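Thu 7 April

To: Kemwood small grants desk
From: Chelsea Rowbotham
Re: Clama hand-held gripper, second progress report

We're past the halfway point and I have a lot of good news, plus one part that has been a pain. Short version: Clama opens and closes smoothly, both fingers are on, the pads are glued, and we're 702 dollars into the budget.

## What got done

The biggest job this period was the fingers. Version one was a straight, thin design and it flexed so much under load that the tips crossed over each other like a pair of bad scissors. Version two is far chunkier, with an angled back and a sloped tip, and I love it! It prints in one piece on the Lakosby workshop's older machine (the newer one was booked solid) and needs hardly any cleanup besides drilling out the screw holes. The second finger is a mirror of the first, so once the left one was right, the right one took a single evening.

Pads went on next. I tried three kinds of sheet before settling on the black one, and cut the pads tall so they cover most of the inside face. That gives us much more contact area on flat-sided things such as boxes and books, which were exactly what version one kept dropping.

The linkage is also finished. Both fingers now move together off one trigger, and the slop I complained about in the last report is gone after I swapped the pivot pins for proper shoulder screws.

With the fingers wide open over the bench, the gap between the pads is clear all the way across, and there's plenty of room for the bigger items on our test list.

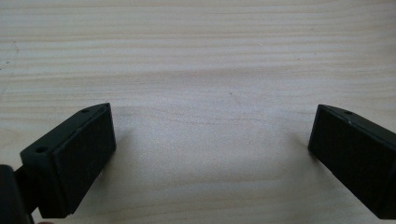

## Testing so far

I ran 300 open-and-close cycles by hand over two evenings, with a podcast on, and checked the screws every so often. One pivot screw backed out and got thread locker. Everything else stayed put.

Then came the pickup trials, using things from the workshop shelves: tape rolls, a mug, paint tins, a paperback, a bag of rice. Clama held on in 92 of the trials before I stopped for the night, and the misses were nearly all the bag of rice, which slides out sideways as it sags. I have an idea for a shallow ridge along the bottom of each pad and can't wait to try it.

## The trouble spot

The trigger return spring is too stiff. It's fine for a minute and then your hand starts to ache, and that's no good for a tool people should be able to use all afternoon. Alcantara (the spring shop two streets over) is winding a softer one for me. If it's still too much, I'll move the pivot and lengthen the trigger.

## Money

Spending to date is 702 dollars out of the 3,418 awarded. Most of it went to filament, screws and pad material. The motor and its driver board are the next big purchase, and I'd like to hold off on those until the trigger feels right, so the spending will look low for a bit longer.

## Next

- Fit the softer spring and repeat the cycle test
- Print a set of fingers with the ridge and go back to the bag of rice
- Choose a motor and send you the quote before ordering
- Start on the build notes so other workshop members can make their own

You're welcome to come by Lakosby and try it, any evening after six. Bring something awkward to pick up!

Chelsea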